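Robotics club bench check, Harnport build, September
Filled in before the arms were powered. Ticks are ours, comments underneath are for whoever runs the next session.

## Before power

- [x] Emergency stop pressed and released, both arms dropped out
- [x] Base bolts tight, left and right
- [x] Cables free through the full swing of each elbow
- [ ] Spare fuse in the drawer (used the last one, please order 2)

Comment: the cable check went so much better than last month! Whoever redid the strain relief on the left wrist, thank you. Full sweep at 20 percent speed and no tugging at all. Keep doing this one by hand first, slowly, with the arm unpowered.

## Work area

- [x] Mat flat enough that a bowl doesn't rock
- [x] Glass kept to the back of the table
- [x] Everyone outside the tape line, hair tied back
- [x] Start pose loaded for the pouring task

Comment: we want to try plastic jars before the Elcombe open day. Glass is fine at the back but it makes the newer members nervous, and they should be watching the arms. 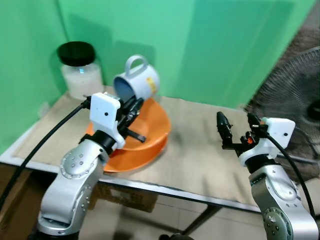
## Gripper and motion

- [x] Finger pads clean, no cracks
- [x] Grip force limit at 40 on both sides
- [x] Oton controller shows the same limit as the sheet
- [ ] Right gripper opens fully from a cold start

Comment: the right one stuck a little on its first open, then ran beautifully for the rest of the hour. Logged as a watch item. If it does it again, stop and swap the fingers before anything else.

Comment on pouring: this is the fun part, and it's getting really good! We ran 97 practice tips in the Ankrah simulator first, and the wrist path we ended up with is smooth and stays well clear of the table. Don't raise the tilt speed yet, even if it looks easy.

## Shutdown

- [x] Grippers empty, arms parked
- [x] Power off at the wall, 4:40 p.m.
- [x] Floor swept under the table
- [ ] Log copied to the club drive

Comment: the log copy failed twice on the slow laptop. Try the other one.

Result: pass, with three open items. Recheck the right gripper before the next run.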